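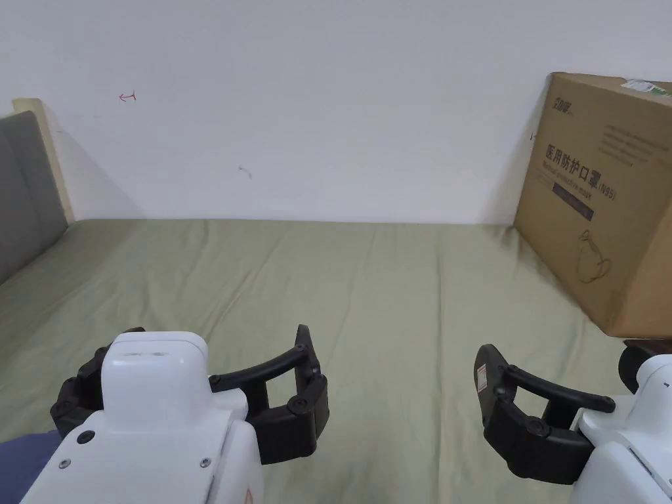 How to make a sitz bath at home after giving birth

A sitz bath is a shallow bath of warm water for the area between your legs. Many mothers in our Miltier group use it in the first weeks, when the stitches pull and sitting down is not pleasant. Please ask your midwife first if you had a cesarean or a deep tear.

What you need

A plastic basin that fits on the toilet seat, or a very clean bathtub. One soft towel that you use only for this. Salt or herbs only if your midwife agrees - plain water is enough for most women.

Steps

1. Wash the basin with soap and hot water, then rinse it well.

2. Lift the toilet seat, put the basin on the rim and press on it with your hand. It must not move.

3. Fill it with warm water, not hot. Test with the inside of your wrist. If you have a thermometer, stay under 40 degrees Celsius.

4. Sit down slowly and hold on to something firm. In the first days it is better that another adult is at home, as you can become dizzy when you stand up.

5. Stay for 8 minutes the first time. Later you can stay a little longer.

6. Pat yourself dry from front to back. Do not rub. Put on a fresh pad.

Two times a day is usual, and also after a bowel movement if it hurts.

Call your midwife or doctor the same day if you have fever, a bad smell, more pain than yesterday, or a wound that opens. If you soak a full pad in one hour, get emergency help at once.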